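The Play Kitchen Shelf Is Back!

If you've been in to the Naltarness toy library since January you'll know the play kitchen corner had gotten a little out of hand. We had food in the dress-up trunk, food in the train table, and one whole fried egg living in the returns box for weeks. So I took everything home in two big shopping bags, spread it out, and gave myself an evening to sort it. (It took three.)

The good news is that we have more than I thought. The Kulow family's donation last fall brought us up to 100 pieces of pretend food, and after I weeded out the cracked ones and the mystery lumps, 70 were good enough to go back on the shelf. They all got a wash in warm soapy water and a night on a towel on my dining table, which my own kids thought was the best dinner I've ever served.

I've put the food into sets this time, so you can borrow a meal's worth without digging. There are 7 sets and each one goes home in its own drawstring bag with a card inside listing the pieces. Please, please check the card before you bring it back — I'd so much rather hear "we're one carrot short" than find out from the next family!

My favorite is the soup set. It has the shiny little yellow pumpkin with the green stem, and it goes out with a stainless steel pot so there's something to cook it in. Pumpkin soup was on the menu at our house all weekend, served cold and in very large portions.

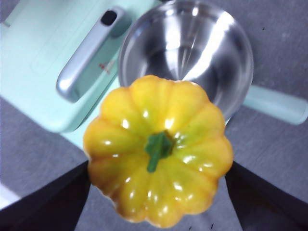 How to borrow a set

Sets go out for two weeks, same as the puzzles, and you can renew once if no one is waiting. Just write the set name on your pink card at the desk. The soup set and the breakfast set already have a waiting list, so put your name down if you want either one. The picnic set is sitting there right now and it's lovely, with a checked cloth that Verschueren Fabrics gave us from their remnant bin.

A quick word on washing: a wipe with a damp cloth is plenty. No dishwasher, please! We lost a very nice bunch of grapes that way.

Still on my wish list are a colander, a couple of small wooden spoons, and anything that could pass for bread. If you're clearing out a playroom, the donation bin is inside the Zadimo Street door, and you can drop things off any morning we're open.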